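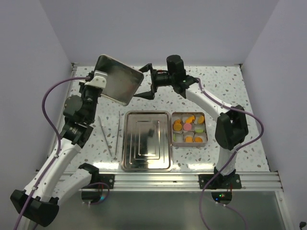 Square metal lid, rounded corners, over the terrazzo-pattern worktop.

Hivum square storage tin: lid review

I bought two of these from the Nistov shop in Iltthorpe, one for tea and one for dry biscuits. Both have been opened and closed daily for 8 weeks.

The lid is a single pressed piece with rounded corners and a thin rim that catches the light. Its dark face picks up a greenish or grey-brown sheen depending on the angle. Fingerprints show. A damp cloth removes them; washing-up liquid leaves streaks unless rinsed twice.

Fit is tight. There is no hinge and no knob, so the lid must be lifted by a corner -- pulling on one side alone makes it jam. Two opposite corners, raised together, is the reliable method. After 18 days the first tin had eased slightly. The second has not changed.

I left dry biscuits in one tin for 60 hours beside a kettle in regular use. They stayed crisp. The same biscuits in my old Vukčević tin were soft by then, although that tin has a small dent in its rim.

Against: the edge is uncomfortable with wet hands, and the lid rattles if put down on a hard surface. I would buy the larger size if it came with a knob.

Wenceslao Tapia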